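ok gripper thread. two grippers, one arm, one toy kitchen. been at this since lunch, want to get it down before I forget which run was which

1/ The two: Praster two-finger (the one we've had forever) and the new Derkden fingers Rosemarie ordered in December. Same arm, same Talebi controller, same pick script. Only thing I swap is the fingers

2/ Yes I know the Derkden is supposed to want its own controller. Henrike Hamann asked the same thing this morning. Talebi drives it fine, you just lose the force readout. Annoying but not a blocker

3/ Task is boring on purpose. Go into the sink, get the lemon, lift, put it back down. Melon, onion and pepper stay in there with it so the arm has something to be careful of

4/ Why the lemon. It's round and it rolls. Bell pepper has flat-ish sides and any gripper looks good on a bell pepper. If you want to know what your fingers are doing, use the thing that runs away from them

5/ Approach pose looks like this, down over the basin at a slant

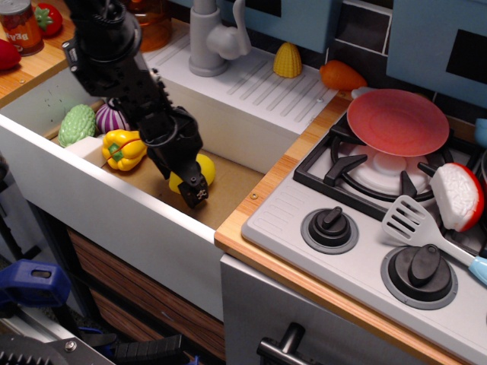
Over the lemon, fingers not on it yet. Melon and onion at the back, corn and carrot up on the drainboard

6/ The slant is the part I keep fighting with. Straight down is cleaner for the fingers but then the wrist gets too close to the faucet for my taste. So slant it is, and then one finger gets to the lemon before the other and gives it a shove

7/ Praster deals with the shove by just being slow. Dumb but works. Derkden closes fast and if you're off center the lemon is gone. Turned the close speed way down and it got a lot better, should of done that first

8/ Numbers so far. 334 picks total across both sets. 74 misses. Have NOT split them by gripper yet, the logs are a mess bc I forgot to change the tag after the first swap. Will sort it tonight, please don't quote me a winner before then

9/ Gut feeling without the split: Derkden better when the lemon is out in the open, Praster better when it's up against a wall. Gut feelings are worth what you pay for them

10/ Fingers closed on it, just off the floor of the basin

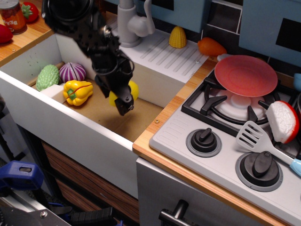
11/ Camera stuff, since people asked

Running Notow for the vision side. It finds the lemon no problem, finds the pepper as a second lemon maybe too often. Yellow next to yellow, fair enough. Put a size check in and that mostly fixed it

12/ Bigger issue is the arm blocking its own view. On the way down it covers the onion and sometimes half the lemon too. So I freeze the lemon position before the last bit of the descent and go in blind. Fine as long as nothing moves. See post 6 re: things moving

13/ Rosemarie Fuchs thinks a second camera lower down would do more for us than any new fingers. She's probaly right. Not telling her that til I've got the split done

14/ Next: same thing with the carrot off the drainboard, long and skinny instead of round. Then strawberry. Then I'm going home

15/ If anyone has run Derkden fingers on a Talebi and got the force readout to show up, reply or DM. I've tried both ports and the firmware thing on page 2 of the manual, no luck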